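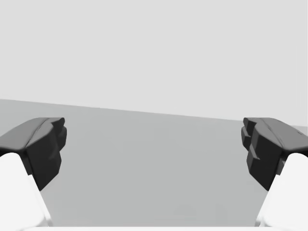

**Monthly pass or pay as you go, Grescombe to Wanus?**

**tollbooth_left** wrote:

I start a new job in Wanus in July and I'm trying to figure out the commute from Grescombe. The monthly rail pass is $189. I have to be in the office most days but they let people work from home when it's quiet, and I don't know yet how often that will be. My start time is 8:30 and the office is on the Ranjbar Street side of the river, so there's a walk at the other end.

Is the pass worth it, or should I buy single tickets until I know my schedule? Also, is parking at the Grescombe station as bad as people say?

---

**mapleandrail** wrote:

Get the pass. I've had one for 5 years. Even in months when I'm out for a week I come out a little ahead, and I use it on weekends too. It covers the 2 bus as well, which stops by the Ranjbar Street bridge and saves you the walk when it rains.

Parking is fine if you're there before 7:15. After that you'll end up on the gravel lot behind the feed store.

---

**dented_thermos** wrote:

I disagree about the pass. It only makes sense if you go in nearly every day. I bought one when I started my current job, then they changed the policy and I was going in half as much. No refund on a month you've already started. Buy singles for the first month and write down what you spend.

---

**mapleandrail** wrote:

Singles at peak fare add up fast, though. People forget the return trip is peak too if you leave before 6:30.

---

**dented_thermos** wrote:

I didn't forget it. I work a late shift, so I'm off peak coming home. Different situation from yours. The OP hasn't said when they finish.

---

**tollbooth_left** wrote:

I finish at 5, so peak both ways. I didn't know the bus was included, that helps.

---

**quietcar_kev** wrote:

Has anyone mentioned the Drolus shuttle? It leaves from the Grescombe park and ride and goes straight down the highway. Seats are better than the train and there's a power outlet at each one. I switched last winter after the third signal failure in a month.

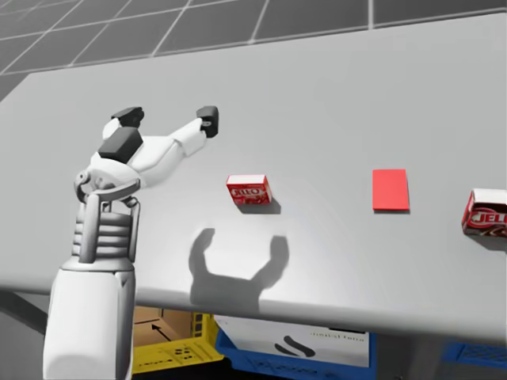 *Open hand over the table*

Downside is traffic. On a good morning it beats the train. On a bad one I've sat at the Wanus exit for most of an hour. You also have to book a seat the night before, and if you miss your slot you're on standby.

---

**mapleandrail** wrote:

The shuttle is OK but I wouldn't pick it for a new job. You want to be on time the first few weeks. The train is late sometimes but usually by the same amount, so you can plan for it.

---

**quietcar_kev** wrote:

Fair enough. I had a boss who didn't care when I got in. What does the shuttle cost you now, by the way? I'm still on the old rate.

---

**pinegrove_pat** wrote:

A ten-ride book is around $100 now. It went up in the spring.

For the OP: ask HR if they do pre-tax transit. Mine did and it wasn't in the welcome packet, I had to ask. It works with the monthly pass but not with single tickets bought from the machine, at least where I am. That made the decision for me.

---

**dented_thermos** wrote:

If they have pre-tax then I'd change my answer. Without it I still say singles for July – you start partway through the month, right? The pass runs from the first no matter when you buy it.

---

**tollbooth_left** wrote:

Right, I start in the second week. I'll ask about pre-tax, buy singles for July, and probably get the pass for August. Thanks for the parking tip, I'll aim for 7.

---

**mapleandrail** wrote:

Sit toward the back of the train if you want the bus. The stairs at Wanus are at that end.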